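Plestow Shared Kitchen: Progress Report to the Khokhar Fund

Prepared by Adwoa Ankrah
Jul 26, 2018

Period covered

This report covers the second stage of the grant, from the reopening of the kitchen to the end of the first full run of community meals. The first stage (plumbing, new counters, the water heater) was reported separately by Lucie Gauthier and is not repeated except where a leftover item carried over.

Work completed

The dishwashing area was the main job in this stage. Under the old layout, dirty plates came in through the same door that clean plates went out, and people stood waiting in the hallway with their arms full. Habibur Pramanik redrew the layout in the spring and we moved the scrape station to the hall side. Plates now come in at the hatch, go left to the sinks, then to the drying counter, then to the shelves by the serving door.

The change took longer than planned. The hatch opening turned out to be out of square and the shutter had to be sent back to Skunden and recut. We lost 3 weeks to this. The meals went ahead during that time with a table set across the hallway, and the numbers did not drop.

We also replaced most of the mismatched tableware. The application allowed for new plates throughout, but we bought fewer than that and accepted donated pieces for the rest. Dzifa Agbeko sorted the donations at home and threw out anything chipped or crazed. The total in use is now 257 plates of all sizes, against a target of 220. The extra pieces are mostly side plates and serving plates, and the dinner plates are close to the original target.

Drying and storage

Hand washing is still how everything gets done, so drying space decides how fast the room can be cleared after a meal. We tried stacking on towels first. It used a lot of towels and they were never dry for the next day. We have since gone over to wire racks on the counter, with flat pieces stood in the dividers and bowls kept to one side.

The donated serving plates have been the awkward part. Several are square, and a square plate takes up more of a rack than a round one of the same width. Dzifa's suggestion was to deal with the square ones last, by hand, and lay them on the counter beside the rack until there is room on the shelf. This has worked well enough that we have not looked for a different rack. 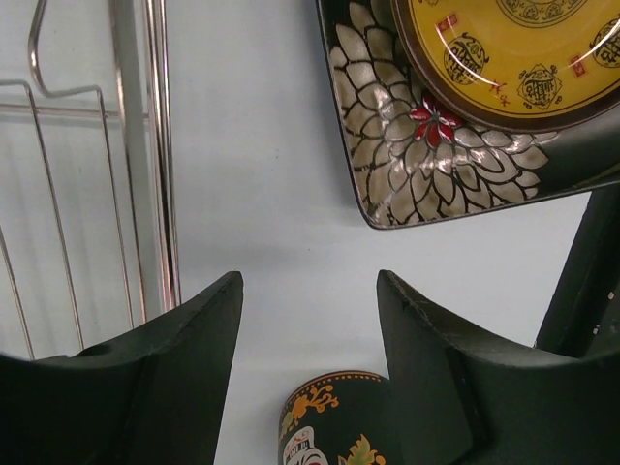 Square serving plate with chrysanthemum pattern, and wire dish rack.

The patterned pieces are kept for serving and are not handed out as dinner plates. Glazes with a metallic look do not go in the microwave, and a note saying so is taped inside the cupboard door. Delali Baidoo has asked for a separate shelf for them so that they stop getting mixed in with the everyday stacks. The shelf is cut but not yet fixed to the wall.

Meals and use of the kitchen

The weekly community meal has run without a gap since reopening. Two other groups now book the room: the Wultano lunch club and a baking class for parents from the primary school. Both bring their own ingredients and use our plates and pans. Both are asked to leave the racks empty when they go, and for the most part they do.

Delali runs the washing-up after the weekly meal with a team of 6. Clearing used to take until late in the evening. It now takes about an hour from the last plate in, with the floor mopped. Some of that is the new layout and some of it is simply that the same people have been doing it long enough to know where things go.

Problems

The seal along the back of the drying counter has begun to lift at one end. Habibur has looked at it and thinks water is running off the racks and sitting against the wall. We have put trays under two of the racks and will reseal the counter when the kitchen is closed in August.

The cupboard by the serving door is too deep. Plates pushed to the back stay there, and the front stacks get all the wear. We do not want to spend grant money on a new cupboard -- a pull-out shelf would do -- and Lucie is getting a price.

Lost cutlery remains a small, steady cost. Teaspoons are the worst of it.

Budget

Spending on tableware is under the agreed amount because of the donations. Spending on the hatch is over, mostly from the second delivery charge. The two come close to canceling out. We would like permission to move the small amount left on the tableware line to storage, to cover the pull-out shelf and the brackets for the serving plate shelf. The receipts are with Lucie and can be sent on request.

Next steps

The kitchen closes for two weeks in August. In that time we plan to reseal the counter, put up the serving plate shelf, and repaint the wall behind the sinks. Habibur will also relabel the everyday shelves, as the first labels were paper and have mostly come off.

The baking class has asked for a second booking each week from the fall. We have told them we will decide once the shelf work is finished and the storage request has been answered.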